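So I finally did it, I tackled the laundry corner! If you've been reading for a while you know the one, at the end of the hall past the bathroom, where clean clothes go to sit for 2 weeks until somebody wears them straight off the pile. I've been putting this off since June and then one morning I had coffee at 6 a.m. and got a wild idea about it.

First thing was getting everything out. I had a drying rack in there from Sarnard that I bought when we moved in, and one of the legs has been held on with tape for ages (I know, I know). That went to the curb. Then there was the folding table, which I really did think I would use for folding. I used it for mail. It's in the garage now and I don't miss it one bit.

The clothes were the long part. I sat on the floor and sorted for an entire afternoon with the radio on. I ended up with 20 single socks, and I'm giving them until the end of the month to find their partners before they become dust rags. I also found the pillowcase I accused my sister of taking home with her at Thanksgiving. Sorry, sis!

Now for the paint question. My first plan was to redo that whole wall, so I drove over to Quezada for color cards and came home with a stack of them, all of them white, and every one looked exactly the same once I held it up in the hall. I was leaning toward one from Dandau called Oat Milk, and then I looked at the price for a gallon plus rollers plus the good tape and put the cards in the junk drawer. The wall is plain white and it can stay plain white for another year. There's a dark scuff on it that I keep meaning to go after with one of those sponge erasers, and the baseboard has a chipped patch where the dark finish has come off, so a little touch-up pot might be the smarter buy anyway. Has anyone matched a charcoal gray baseboard without taking a piece of it to the store? Mine is very much attached to the house.

What I've kept is the cream plastic laundry basket and that's pretty much it. I looked at those tall divided hampers with the three bags, Zirkora makes a nice one, but I know me and I would fill all three and then start a pile next to it. With one basket, when it's full, I have to run a load. So far so good, although I did cheat with the towels.

Next up is the shelf in the bathroom closet, which has more travel shampoos than any hotel I've ever stayed in. I'm also going to try the vinegar thing on the towels that a few of you mentioned in the comments last time, so if you have a preference on how much to use, please tell me before I make the whole house smell like a salad.
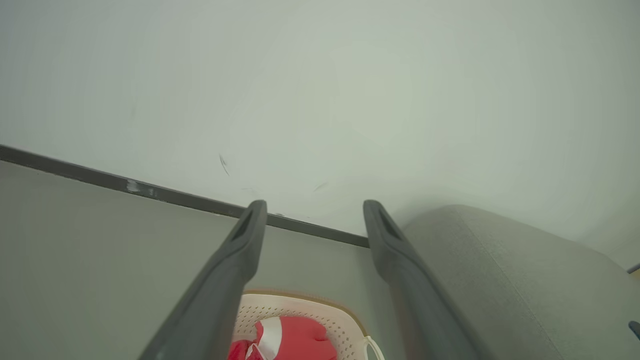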